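About Flirico

March
By Rania Karaki
7 min read

We put bottles of water where people are going to want one. If you have sat through a school concert in Urkberg, waited for a dentist in Mondal, or run the hill race and lived, you have probably drunk something that crossed our table first. You won't remember it. It was water.

Flirico started in 2000, when my aunt agreed to "sort out the drinks" for a cousin's wedding and discovered that the rental hall, the caterer and the groom's family had each assumed one of the others was doing it. She drove to the wholesaler in her good shoes and came back with a carful. The wedding went fine. The following week the hall called to ask whether she did that sort of thing professionally, and she said yes, a lie that has since become true.

The name was supposed to be temporary. It doesn't mean anything in any language we've checked, and we have been told by a man who designs logos for a living that it sounds like a skin condition. We had already paid for the van lettering.

What we do all day

A customer calls, or emails, or in the case of the Mondal bowling club sends a handwritten letter. They tell us how many people are coming and what they'll be doing. We tell them how much water that is. They say it sounds like a lot. We say it's up to them. They order less, and on the morning of the event they call back and order the rest.

The water comes in from the bottlers on pallets, wrapped in film. We don't make it, filter it, bless it or add anything to it. There is a kind of company that will tell you about the glacier. We don't have a glacier. We have a loading door that sticks in damp weather and a very good hand truck.

Then it gets unwrapped and goes across the sorting table, and that's the part of the business we'd like to talk about, seeing as it's the only part we do differently from the supermarket.

Every bottle that leaves here has been picked up by a person. Caps get checked with a turn of the hand, very gently, to feel whether the seal is holding. Labels get looked at, and anything torn or on crooked goes to our own fridge. Our fridge is extremely well stocked. Bottles that have taken a dent in the ridges are stood up and leaned on a little, and if they sulk they join the others in the fridge. What's left goes into Wando crates, caps up, same label facing out, and the crates go in the van.

Could a machine do it? People ask, mostly brothers-in-law. Probably one could. It would also need to know that the Urkberg library wants the small bottles on top and that the judo club's crate has to be light enough for a nine-year-old to drag. 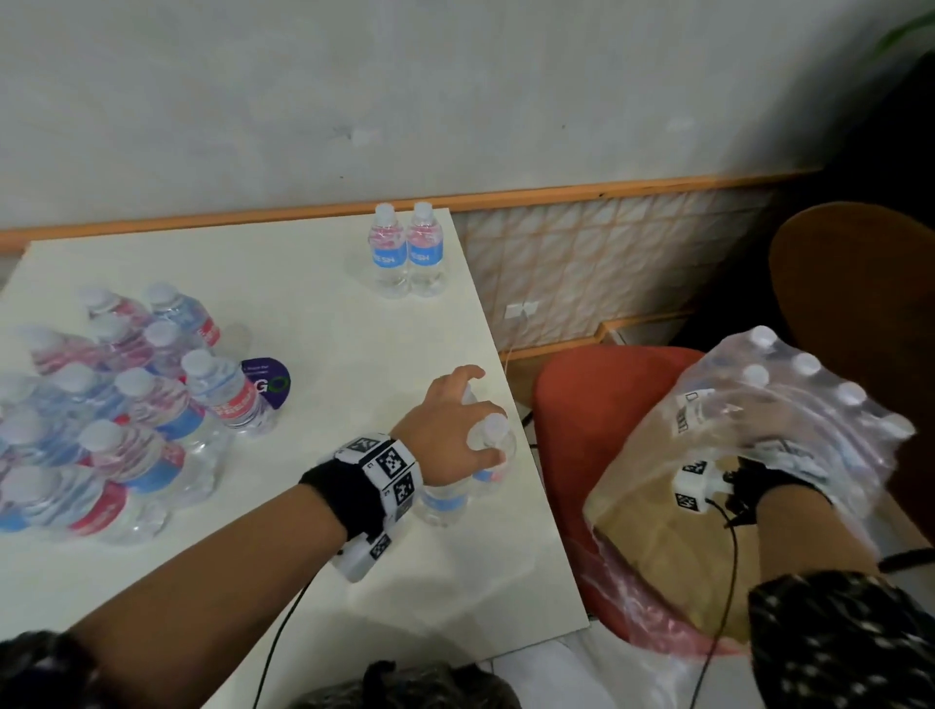
URKBERG, March

Sorting is a messier business than you'd guess from the finished crate. The bottles come out of the film and go down on the white table in a heap, most of them on their sides with the caps pointing wherever they please, red and blue labels, several of them saying FRESH at one another. New people want to stand them all up right away. It looks like progress. What you have then is a crowd of standing bottles and nowhere to put your elbows, and the first one to go over takes the rest along. So they stay lying down until somebody gets a hand around the cap of one and deals with it, and then the next.

Over by the wall, at the back of the table, is where a couple usually end up standing side by side, looking as if they were waiting for a bus. We call that spot the bench. A bottle on the bench is there for a second opinion. Sometimes it's the cap, sometimes there's a label somebody doesn't care for, and sometimes a person just had a feeling and wants another person to have it too. Bench bottles get settled before lunch. If no one remembers what was wrong with them, they're fine.

You'll also find things on the table that aren't bottles. There's generally something round and purple with GO printed on it within reach of somebody's hand. Pens come and go. We had a rule about keeping the table clear, and it was laminated, and the laminated rule was left on the table for most of a year.

The room itself was picked for the rent. It has pale walls, an orange strip running along them that we inherited and have grown to defend, and white tiles lower down with a diamond pattern that a visiting health inspector once described as "practical." We have put that on a mug.

Who we are

There are 14 of us, if you include my aunt, who retired and comes in anyway. She has no duties. She walks down the table, picks up one bottle, looks at it for a long time and puts it back where it was. It's remarkable what this does to the rest of the morning.

I run the place, meaning that I answer the phone and am blamed for the van. I started on the table during school vacations, was bad at it, and got moved to invoices for everyone's comfort. I still fill in on the sorting when we're short. I've been asked to mention that I am slow.

Everyone else does some of everything. The drivers sort, the sorters drive if their license allows it, and whoever is closest to the loading door when it sticks becomes the person who is good at the loading door. We've tried job titles. People picked their own, and for a few months we had two Directors of Lids.

We train new people at the table for three weeks. It doesn't take three weeks to learn how to pick up a bottle. It does take that long to learn to pick one up from the middle of a heap without the others rolling, to hold a cap firmly enough to feel the seal but not so firmly that you break it, and to do that while listening to our radio, which gets one station.

Where we go

Urkberg and everything out as far as Mondal, 26 miles down the river road. People beyond Mondal sometimes ask, and we've said yes a couple of times and regretted it on the way home. The exception is the hill race, which finishes in a field that isn't near anything. We do it every year. Last time we were told the aid station would be signposted. It was, on the other side of the hill.

Most of our regulars are places where people sit and wait or stand and sweat: clinics, gyms, the music school, building sites in summer, polling stations when there's a vote on. We do weddings too, in memory of the first one. We've never again been sent to a wedding where nobody had organized the water, though at one of them nobody had organized the chairs.

We deliver every day except Sunday. On Sunday there is a phone number that rings in my kitchen. Please be kind to it.

What we don't do

Sparkling. We did for a while. It's heavier on the nerves than you'd think to have a heap of it rolling around on a table, and after one hot afternoon and one dropped crate we asked the people who had been standing nearby to vote. The result was clear.

We don't print your company's name on the label either, and we don't do cucumber slices. A firm of accountants once asked whether we could arrange the bottles in the shape of their initials. We did it, it looked terrific, and then someone was thirsty.

The empties

Yes, we know. It's plastic. We'd be odd people if we hadn't noticed, given what we look at all day.

Each Wando crate goes out full and we would like it to come back full, only of empties. We collect them with the next delivery or make a trip for them after a one-off event, and they go to the recycling depot behind the bus garage. Put the caps back on if you can stand to. Squash the bottles if it makes you feel better, but put them in the crate afterward, and please not in the shrubbery. (The music school knows what this refers to.)

If you have a good tap and enough cups, use those. We tell customers so on the phone, which my aunt considers an eccentric way to run a water company. Some of them take the advice. A fair number of those call us the next time about something with no tap, such as a field.

Ordering, visiting, complaining

Tell us the place, the time, how many people and whether there are stairs. Nobody ever mentions the stairs. If there are stairs and you didn't say so, the driver will still carry everything up, but you'll hear about it at every landing.

You're welcome to come see the table. Mornings are best. You may be handed a bottle and asked what you think of the cap, and it's good manners to have an opinion. Parking is on the street, or in front of the loading door if you'd like to meet everyone very quickly.

Complaints come to me. I keep them in a folder. The most recent one says the water "tasted of nothing," and I've written back to thank him.

Related

How much water does a school concert drink?
Wando crates: stacking, returning, and please stop sitting on them
The hill race, as seen from the wrong side of the hill
Delivery days for Urkberg and Mondal
Work with us (must tolerate radio)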